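Evaluating Robot Products: Course Handout 4
The Pinora Home Simulation Kit, or: what exactly are you buying?
Prepared by Danai Psarras, with lab notes from Syafiqah Lumenta
Revised March 12, 2022

Welcome back, everybody. Last time we spent most of our two hours on grippers and how to read a payload chart, and I promised that this week we would look at something you can't drop on your foot. So this handout is about a simulation kit, the sort of product a small company buys so that it can try out a two-armed mobile robot in a kitchen before it owns a robot or, for that matter, a kitchen. The one we are using is the Pinora Home kit. The department has a teaching license, it installs on the lab machines without too much fuss, and it has enough good points and enough annoying ones to make a useful subject for a review.

Please read the whole thing before lab. I know it's long. I have tried to put the parts you will need for the written assignment toward the end, but the earlier sections explain what I mean by some of the words, and I'd like us all to be using them the same way.

1. What comes with the kit

You get four main pieces. There is the room builder, where you pick walls, floors, counters, doors and furniture and put them together into a room. There is the object library, which in our version holds 407 items, most of them things you'd find around a house. There is the robot model, with two arms and a gripper on each, riding on a white body. And there is the task runner, which resets the room, starts a task, keeps score and writes the log file that some of you will come to love and some of you will not.

The license also includes email support, and a service that Pinora calls scene authoring, where you send them a floor plan and a list of objects and they send back a finished room. We haven't paid for that one. Evangelia Stamatopoulos used it on a project of hers last September and was happy with the room she got, though she did have to ask twice for the cabinet doors to open the right way. I mention it because when you compare kits you should always separate what is in the box from what is in the price list.

2. A word about "realistic"

Every seller in this business uses the word realistic, and it can mean at least two very different things. It can mean that the picture looks right: the light, the surfaces, the shadows. Or it can mean that the physics is right, so that a bottle tips when a real bottle would tip and slides when a real bottle would slide. A kit may be strong in one and weak in the other. When you read a brochure, go through it with a pencil and mark each claim with an L for looks or a P for physics. If you find a page with no P on it at all, write that down, because it's a finding.

Now, which one matters more depends on what the buyer wants to do. Somebody training a vision system to find dishes on a counter may care a great deal about looks – if every counter in the kit is the same flat gray, the system may never learn to cope with a busy stone pattern. Somebody tuning a grasp controller may not care about the stone at all, but will care very much about friction and contact. I'd like you to name your buyer in the first paragraph of your review and then stay loyal to that buyer all the way through. It makes the writing so much easier.

3. The counter task

The task we'll all be working with is called Counter Pick. The robot is up against a long countertop, small things are lying on it, and the arm has to pick up the one it is told to. It sounds simple, and as a piece of kitchen work it is. What makes it a good test for a product review is that it asks a little of every part of the kit at once: the robot has to fit in the room, the arm has to reach over the edge of the counter, the camera view has to show the objects, and the contact between fingers and object has to behave.

Look for the following when you load the task. First, where is the gripper in relation to the countertop, and can you tell its height from the view you've been given? Second, are the objects told apart easily from the surface underneath them? A pale dish on dark marbled stone is kind to the eye. Something tiny and white may still be hard to name, even when it stands out well. Third, how much of the view is taken up by the robot's own body? New users tend to forget about that third one, and then they wonder why their detector keeps finding kitchenware on the robot's shoulder.
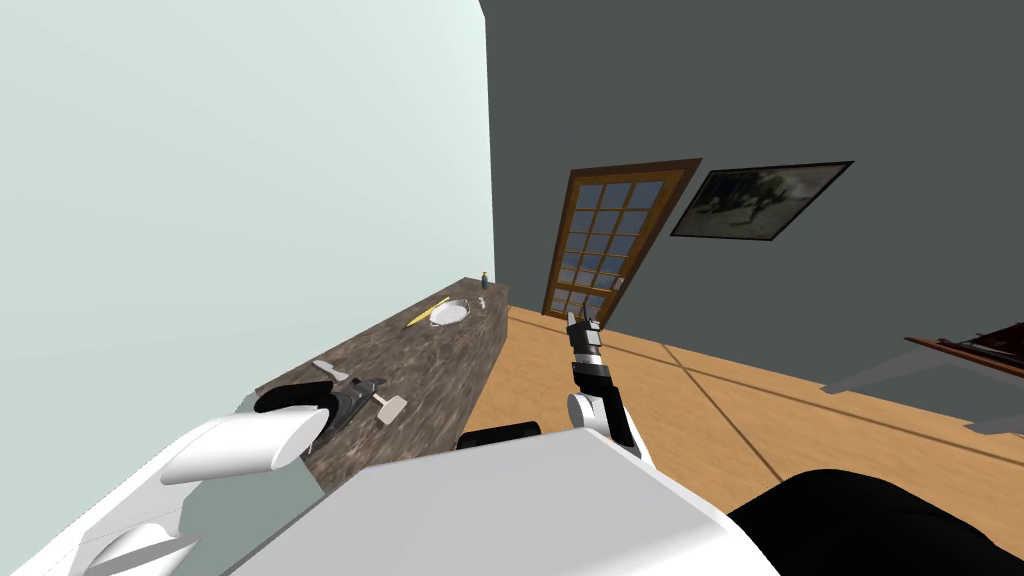

Bushra Bukhari: I ran Counter Pick for most of a morning and my main complaint is with the camera settings, which are spread over three menus. Once I found them I could move the viewpoint any way I liked, and I'd give the kit full marks for that. But a customer who is paying for a year's license shouldn't have to hunt. I also wish the manual said plainly which direction counts as up.

I agree with all of that, and I'd add that the menus are a fair thing to criticize in a review, as long as you say which version you used. Ours is the teaching version. The commercial one may be laid out differently, and we haven't had it on our machines.

On the matter of viewpoint, do spend a little time on it. A steeply tilted view makes walls and floor lean, and a person looking at it will straighten the room out in her head without any effort. Software doesn't do that for free. If the kit lets you tilt the camera, then it should also tell you, in the log or somewhere else you can get at, precisely what the tilt was. Pinora does write the camera pose to the log. You'll find it near the top, after the license text, and it is recorded once for every reset.

4. What we measured in the lab

Syafiqah ran the stock controller on Counter Pick for 300 trials, changing the positions of the objects each time and leaving everything else alone. The controller is the one that ships with the kit, so we are reviewing the product as a customer would first meet it. Of those trials, 67 ended without a successful pick. She went through the failures one by one (thank you, Syafiqah!) and sorted them by where the trouble began: in finding the object, in reaching for it, or in closing the fingers on it. Her spreadsheet is in the course folder and you are welcome to use it, but please say where it came from.

A few cautions about reading that result. It is one task, in one room, with one controller, and a different controller might do much better or much worse. It tells you nothing about how a real arm would do in a real kitchen. And a failed pick in a simulator is a slippery sort of thing to interpret. It may be the controller's fault, or it may be that the contact model lets a thin object squirt out from between the fingers in a way that no spoon or pencil ever did on my kitchen counter. Thin objects are worth a close look for exactly that reason. Flat ones too, come to think of it, as the fingers have so little to get hold of.

Fotis Katsaros asked in the other section whether we should throw out the failures that look like physics trouble. Please don't. Keep them in the count, and discuss them in a separate paragraph. Your buyer is going to run into them as well.

5. Two other kits, for comparison

You will need at least one other product to compare with, and you may use either of these.

Tedport is the older of the two. The rooms are plain and the objects are fewer, but the physics settings are open and well explained, and you can change the friction of a single surface without rebuilding the room. The robot has one arm. If your buyer needs two, that settles the question early.

Netholm is sold as a service. You upload your controller, it runs on their computers, and you get back the logs and a short video. There's nothing to install, and that's lovely until you want to look at one particular moment from another angle. It's billed by the run, so do the arithmetic for your buyer's first month. The Netholm quote we asked for came to 1368 dollars for a batch the size of ours.

A few of you asked about Spanos. They make gripper fingers and have a small library of simulated ones, which you can load into Pinora as an add-on. It isn't a full kit, so it won't do as your comparison, but you may certainly mention it.

6. The written assignment

Write a review of the Pinora Home kit for one named buyer. Four pages is plenty. Include:

A first paragraph saying who the buyer is and what they want to do.
One page on looks and one on physics, kept apart.
Your own results from Counter Pick, from at least ten trials, with the camera settings given.
A comparison with Tedport or Netholm.
A recommendation, which can be "wait."

Please write in full sentences and go easy on the screenshots. One or two well-chosen ones are fine, and each should be next to the paragraph that talks about it. If you borrow a claim from the brochure, put it in quotation marks and tell me whether you checked it.

7. Before lab

Log in once ahead of time so that the license check is out of the way. It's slow the first time. Open the room builder, make any room you like, and save it under your own name. Then load Counter Pick and move the arm by hand with the sliders until you have a feel for which joint does what. Be patient with the wrist – the slider for it is very quick, and everybody sends the gripper through the counter at least once.

Bring your marked-up brochure page, the one with the Ls and the Ps. We'll start with those and go on to the log files after the break.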